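Two arms, three pigs and a fortnight of fiddling

17/02/2019

So the little two-arm cell is finally back in one piece, and I promised a few of you I'd write up what I did to it before I forget. Which I will, because I didn't write anything down last October and paid for it this time round.

Quick recap if you're new. I have a pair of small black arms on a rail, bolted up along one side of a marble-patterned worktop, with a camera at the wrist. I call the whole lot Nomero (the name was on a box I used to keep the spare bolts in, and it stuck). It picks things up, it hands things over, and when it's in a mood it does neither.

The mood this winter was the grip. One arm would close on something round and the thing would squirt out sideways like a wet bar of soap. For checking that sort of problem I always go back to the plastic pigs. They've got no flat sides to speak of, they've got stubby legs poking out in daft directions, and if the arms can cope with a pig they can cope with most of what I give them. 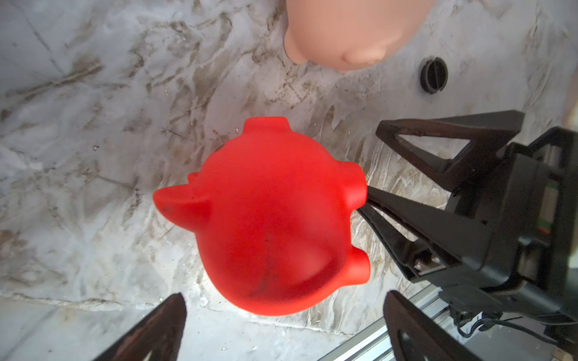

The other arm's finger up against the pig, seen from the wrist camera.

First job was the fingers themselves. I took them off both grippers, gave them a good wipe with warm soapy water and looked at the screw holes. Two of the screws on the right-hand gripper had backed out far enough to feel with a fingernail! I'd been blaming the software for a week. I put a tiny dab of thread lock on each one (the cheap Gastex stuff, the blue one, don't use anything stronger or you'll be drilling it out later) and left them overnight before putting any load on.

Then the fingers went back on, and this is where I'd say take your time. Do the screws up loosely, close the gripper by hand with the power off, let the tips find each other, and only then tighten. If you tighten one side fully first, the second finger ends up a hair out and you get a pinch at the tip and daylight further down. Looks fine, grips terribly.

While everything was apart I went along the rail as well. It's ordinary slotted extrusion and it collects every bit of fluff in the house. An old toothbrush does the grooves nicely. I checked the bolts through the mounting plates, found one that took nearly a quarter turn, and felt very smug about having looked. 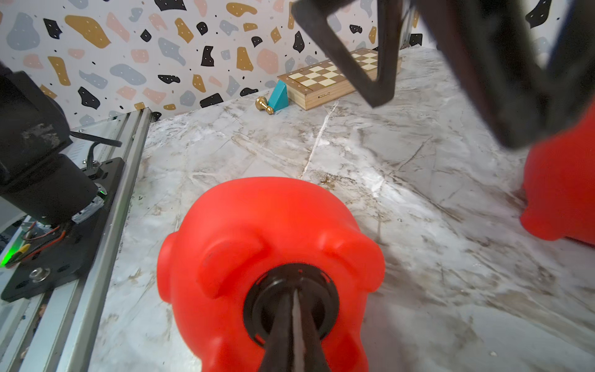 Cables next. I had them tied down really neatly last year, and neat was the mistake - at full stretch the arm was tugging on its own plug, and every so often a joint would drop off the bus and everything would stop. I've let out a proper loop behind each arm now and put the tie further back. It looks scruffier and it hasn't dropped out once since. If yours keeps stopping in the same position every time, move the arm there by hand with the power off and look at what the cable is doing before you go anywhere near the settings.

With the hardware sorted I could redo the zero positions. You put each joint at its middle, tell the controller that this is home, then run it out to both ends and back. My script is a mess, 646 lines of it, and a good half of that is me printing messages to myself. The only number I changed was how hard the grippers squeeze. I've got it on a scale up to 100 and had been running at 58, which I think was me making up for the loose screws without realising. It's down to 23 now and holds perfectly well. The motors don't whine any more either, which the rest of the household has noticed.

After that, pigs. I don't do anything clever, I put them down in a jumble and have the arms sort themselves out, going in from different sides. 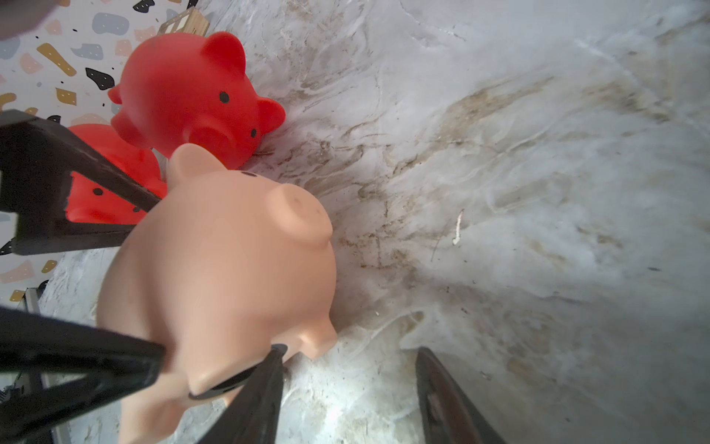

What I'm watching for is any twist as the fingers close. A bit of a shuffle is fine, the pig has to settle somewhere, but if it spins every time in the same direction then one finger is getting there before the other and you're back to the screws. I also listen. There's a dry little click when a finger isn't seated properly, and once you've heard it you can't stop hearing it.

Somebody asked in the comments last time whether I'd go for the softer fingers that Driser sell. I've had a set in my hand and they are lovely, but they're thick at the end and I like a narrow tip for getting down beside things. I might try sticking thin rubber sheet on mine first. Xia do it by the roll, and I've got most of a roll left over from the window seals.

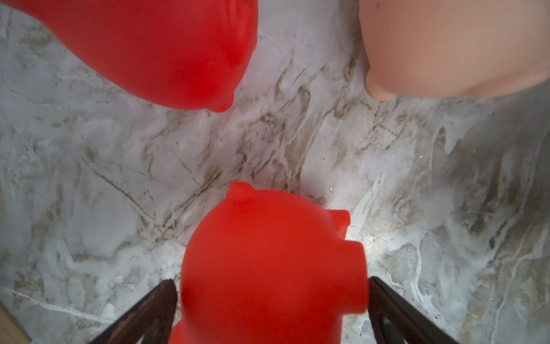
The way in matters as much as the squeeze, by the way. I've slowed the last bit of the approach right down, so the fingers come down open on either side with a little gap, stop, and then close. It used to do all of that in one swoop and it looked very impressive right up to the point where it clipped an ear and sent the whole thing skating off across the worktop. Slower is duller to watch but I'll live with it.

Still on the list: the wrist camera wants refocusing, it's a bit soft close up, and I need to label the plugs at the controller end so I stop swapping left and right. I also want to print a spare pair of fingers while I still remember which version of the file is the good one. I'll put that file up once I've found it. If anyone has a tidy way of keeping fluff out of rail slots, please tell me - I've tried tape and it just goes gummy.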